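Moved the coffee things out of the kitchen this week and onto their own table. A few people asked how it's set up, so I'm posting it in pieces.

1/ The kitchen at the new place has one usable counter. The grinder, the kettle and the dish rack were all fighting over it, and every morning I was moving two of them to use the third.

2/ The table is the old folding one from the Skurkstead apartment. It wobbled there and it wobbles here. I put a folded piece of cardboard under one leg and it stopped.

3/ Tablecloth is pink and white gingham. I wanted something I could throw in the wash, because grounds get everywhere no matter how careful you are. It was in the clearance bin at Penholm with one other, which was orange.

4/ I ironed it once. I won't be doing that again.

5/ The grinder is secondhand. The listing said it came out of a cafe that closed. Black, big round hopper lid, adjustment knob on the front of the housing. It takes up more of the table than I planned for, but it's heavy enough that it stays put when it runs.

6/ Someone asked whether a grinder like that is overkill for two cups a day. Yes.

7/ First job was cleaning it. There were old oils in the hopper and the smell was stale, a bit like crayons. I washed the hopper and lid in warm water with dish soap and left them on a towel overnight. Don't put them back on while there's any water in them.

8/ For the burrs I unplugged it, took the top one out and used a dry brush. A cheap paintbrush is fine, the kind with stiff bristles. Then the vacuum with the narrow attachment. I got a surprising amount of old coffee out of there.

9/ After that I ran a handful of old beans through and threw the result away. Then a second handful. The third tasted like coffee.

10/ Adjusting it takes patience. I move the knob a tiny bit, grind a little, look at it, rub it between my fingers. Going finer, I only turn it while the motor is running. I learned that on my last grinder, which jammed.

11/ Notes from the first few mornings, in case they help anyone with the same problem: too coarse, too coarse, much too fine (took forever to drain), slightly too fine, good. I put a pencil mark on a bit of tape at "good" and then the tape fell off.

12/ I do a plain pour-over most days. French press when there are people over. The press wants a coarser grind, so I lose my setting every time and have to find it again the next morning. New tape is on the shopping list.

13/ Beans stay in the bag they came in, rolled down with a clip, in the cupboard. I only put in the hopper what I'm going to use. I used to fill it up because it looked nice, and the last of the batch was always flat.

14/ The metal cup. I was catching grounds in a cereal bowl, which is too wide, and half of it ended up on the table. Stainless steel works much better. It's tall and narrow enough to hold under the grinder, and a tap on the side gets most of the dust out.

15/ Some still clings to the inside, mostly on dry days. A drop of water on the beans before grinding helps with the static. I stir it through with the handle of a spoon. One drop is plenty.

16/ I don't wash the cup every day. Wipe it out, turn it over, done. Soap once a week or when it starts to smell.

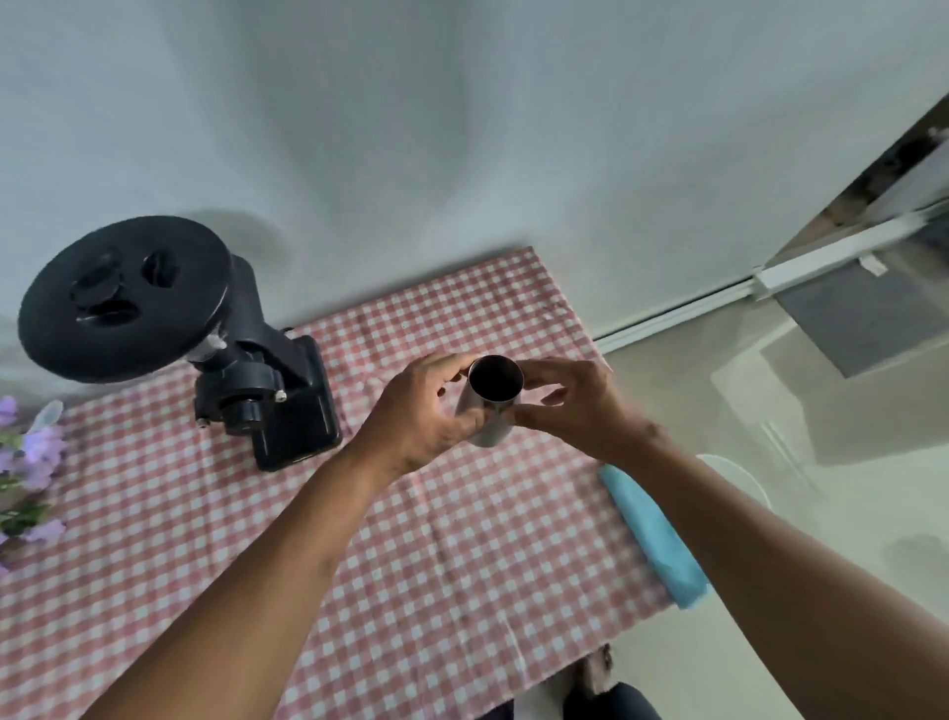 17/ The light blue cloth lives along the right side of the table. It's for wiping down and nothing else. When it gets brown enough to bother me it goes in with the towels and I fold out another one.

18/ The flowers on the left are fake. I had a real plant on a table like this once and it got knocked over into a bag of filters. Purple goes fine with the pink, I think. My sister disagrees — she says it looks like a tea room.

19/ The wall behind is still bare white. I thought about a shelf for mugs, but it's a rental and I don't want to drill. The mugs are staying in the kitchen for now, so there's a short walk involved.

20/ Things I tried that didn't last: a tray under the grinder (it buzzed against the table), a jar of spoons (kept getting in the way of the cord), and a little trash can for the used filters, which I forgot to empty.

21/ The used filters go straight to the kitchen compost now. Same walk as the mugs, so I do it in one trip.

22/ Cost, for those who asked: the tablecloth was 5 dollars and the grinder was 60. The table I already had. The cup came from a box of kitchen stuff I hadn't unpacked since the move, so I'm calling that one free.

23/ Noise. It's loud for a few seconds. I grind before seven most days and nobody downstairs has said anything so far. If they do, I'll put a folded towel under the base and see if that takes the edge off.

24/ Still to sort out: the wobble (properly, the cardboard is getting flat), the tape, and somewhere to keep the scale. It's on top of the fridge at the moment and I have to reach for it with wet hands.

25/ The kitchen counter has the kettle and the dish rack on it now, and there's room to cut an onion.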